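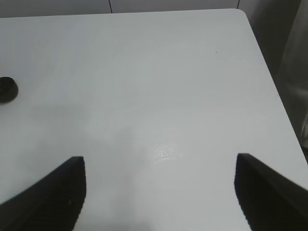

Why does sound travel through a wall if the wall is solid? Zinash wanted to know, and she added that she can hear her brother's drum from two rooms away.

Sound is a kind of shaking. When a drum is hit, its skin shakes and pushes on the air next to it. That air pushes on the air beyond it.
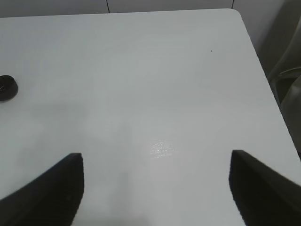
When the shaking reaches a wall, the wall shakes too, but only a tiny bit. It then shakes the air on the other side.

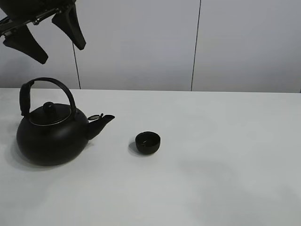
Soft things such as blankets soak up some of the shaking. Thick, heavy walls are harder to move, so less sound gets through them. Low notes pass through more easily than high ones.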